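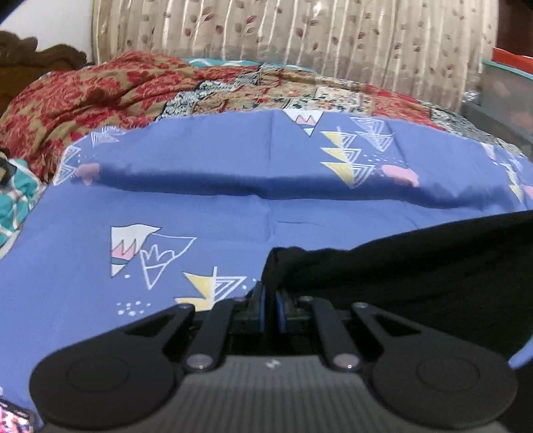

*Step 3: black cloth on the bed, with the blue print spread underneath.*

## Folding on the bed

I do all my folding on the bed, and I wrote this part of the Grisside house guide assuming you will too. The table in the Ledlow flat is too narrow for anything bigger than a pillowcase, so don't fight with it. You want a big flat surface that you can walk around — a made bed is perfect.

1. Clear the bed. Pillows go on the chair, and so does anything with a zipper or a buckle.
2. Spread the printed cloth over the top and smooth it from the middle out to the sides. I love the blue one with the triangles and the little mountain (it's cheerful, and dark things show up really well against it!).
3. Lay one dark piece on top, toward the right if you're right-handed. Let it fall how it wants to for now.
4. Find an edge and pull it gently until the curve comes out. Don't yank, or the print underneath will come along for the ride and you'll be back at step 2.
5. Bring the far edge over to meet the near one. Run your palm along the fold once, then turn the piece and fold it again.
6. Move the finished piece to the shelf before you start another. Stacks on a mattress lean, and then they go over.

**Note:** Ibsa Berhe folds in thirds and I fold in half. Either one fits the Wiriya shelf, but please pick one per stack. I spent a whole Monday evening refolding a mixed pile and I'm still a little sore about it.

**Caution:** New black fabric can rub off on lighter colors. Wash it separately 2 times before it goes anywhere near the printed cloth, and never leave it lying there damp. If you do get a smudge, dab it with cold water and plain soap, then let it air dry before you decide whether it needs more.

If the print keeps sliding around, tuck its far side under the mattress. The corners can hang loose. Spare cloths are in the Naker box, bottom of the closet, under the winter blankets.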